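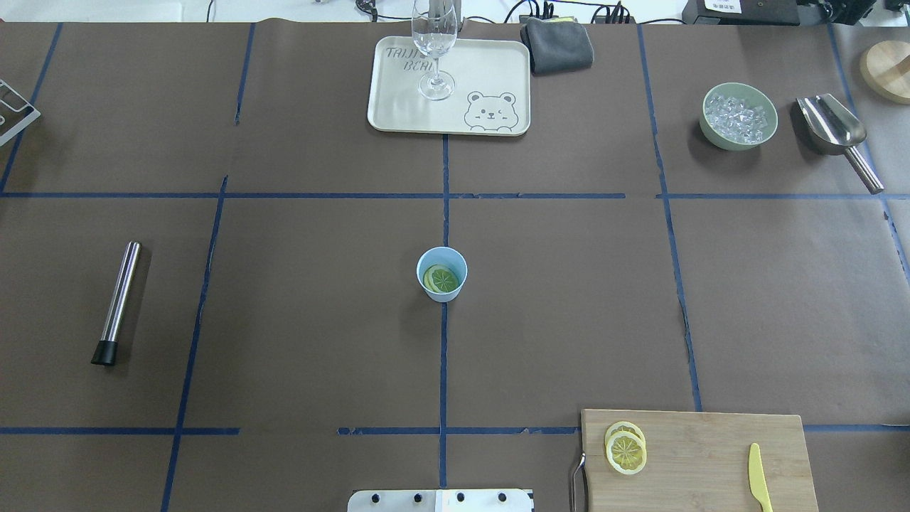
Adwood hall sets up for June supper

The drinks table for the Adwood winter supper will be laid out a new way this year, with brown paper over the top and blue painter's tape marking a zone for each job.

Organiser Dymphna Mulcahy said glasses, ice and polishing cloths had ended up in one heap at last year's supper, and the queue at the bar ran out the door.

"If the ice has its own square, people put the scoop back near it," she said. "We tried it at the Trullell lunch and it went well."

The layout was tried out at the hall on Friday. Anyone rostered on drinks is asked to come 30 minutes early to go over it.

Organisers expect about 123 people at the supper, up from 90 last year. Glasses are being hired from Hinrichs and should be returned rinsed. Ice will be delivered in the afternoon and kept in the kitchen freezer until the doors open.

Tickets are on sale at the Adwood newsagency. Guests with food allergies should say so when they book. Parking is behind the hall, with entry from the side lane.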